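Workshop > Notebooks > Gresska serial > May

Evening, back at the bench after tea. I promised everyone I'd write up where the second season of the Gresska serial has got to before we all forget what we agreed on, so here goes, and forgive the rambling!

The moisture question first. Brivevstead is a dry moon, we settled that in the pilot, and yet by episode three we had the whole settlement drinking from a fountain in the square. I've gone back and made the fountain a relic, 200 years dead, with kids climbing in it. Much nicer, I think, and it gives the younger sister somewhere to hide the map (she had it down her boot before, which never felt right for a map that size).

The freighter is still called the Lanz. I know a few of you wanted to change it, but I've grown awfully fond of it, and it's painted in big letters on the model already. Crew stays at 60. The colony ship it's looking for carried 1,000, and I'd like us to keep those two numbers straight in the dialogue, as the old draft had them swapped in one place and the captain sounded quite mad. 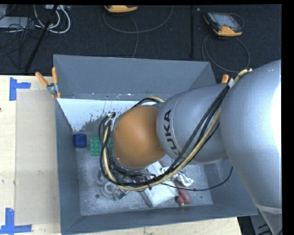 A note left in the margin of my draft says that Dito gives away the ending far too early, and that if the little fellow already knows where the colony ship went down, the whole middle of the season is just people being slow. Fair enough, that one stung a bit. My thought is to have Dito know the place under its old name, so it's been telling them all along and they've been flying right past it. I'd want a couple of lines in episode two to set that up, maybe in the galley, where everyone talks over everyone anyway.

Still to sort: the smugglers' accents, the colour of the second sun (orange in the script, white in the storyboard), and whether the ransom of up to 500 credits is enough to make anybody leave the house. I'll have a go at the galley bit tomorrow morning with a fresh pot of coffee.

14 shares | 3 comments

Recent entries
Gresska: pilot read-through, second go
Names for moons, the long list
What the Lanz sounds like at rest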